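Kit on trial: the Bestasis hand-held gripper pair

Every few months somebody sends us a thing that promises to take the tedium out of teaching a robot to pick up groceries. The tedium has so far survived them all, but the latest contender gave it a decent fright, so it gets the long write-up this month.

The Bestasis pair comes from Stostwood, who also do the Lamrani tabletop arm that a few of you bought and one of you has named. The idea is familiar by now. You hold a gripper in each hand, do the job yourself, and the recordings go off to train a policy for an arm with matching fingers. No arm needs to be in the building while you do it, which will please anyone who has shared a bench with one.

What you get for the rental is two grippers, the cables, a calibration card and a manual of 41 pages, of which the first 34 concern the cables. Setup took our tester, Yi-chun Lui, most of a morning. She reports that the second go was much quicker, mainly because by then she knew which pages to ignore.
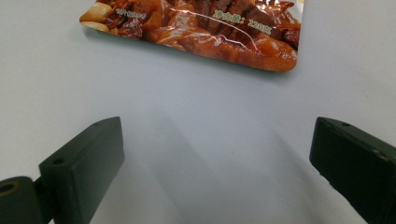

For the test task we went with snack packets, on the grounds that they are cheap, shiny and thoroughly uncooperative. A rigid box is a courtesy to a gripper. Plastic film slides, buckles and throws glare back at the camera, and any kit that only copes with wooden blocks is going to have a short career in a grocery warehouse. The job was to pick up a packet and put it in a tray, over and over, until the data looked respectable or the operator went home.

The jaws are the best part. They're blunt, a bit agricultural in style, and they open wide enough that you don't have to line up like a surgeon. Yi-chun found that going for an edge of the packet worked better for her than a grab at the middle, and the trigger is light enough to manage that without strangling the contents. Her forearms were less complimentary. The weight sits forward of the hand, and after an hour you begin to take your breaks very seriously.

Then there are the cables. Stostwood says a wireless version is coming, and has been saying so since March. In the meantime you learn to drape the right-hand lead along your arm and keep your elbow out of the way, a posture familiar to anyone who has vacuumed a staircase.
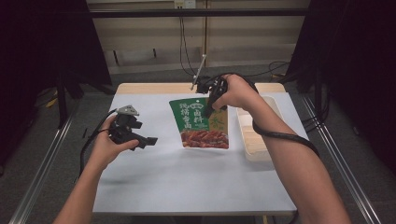
Packet and tray trial, with a Bestasis gripper in each hand.

The software, licensed from Soltbridge, is tidy. Each attempt is saved as its own clip, dud takes can be binned with one key, and the export worked first time, a sentence I don't get to write often. The free tier stops at 2000 clips. That sounds generous until you have a keen operator and a wet afternoon.

Would we keep it? For a small lab that wants two-handed data and can't justify two arms, yes, I think so, at the monthly rate and with a decent chair. If your work is all one-handed, ask for the single unit and save your other wrist. The loan set is booked out to members from next month. Please return it with the calibration card, and coil the cables the way you found them, if you can work out how that was.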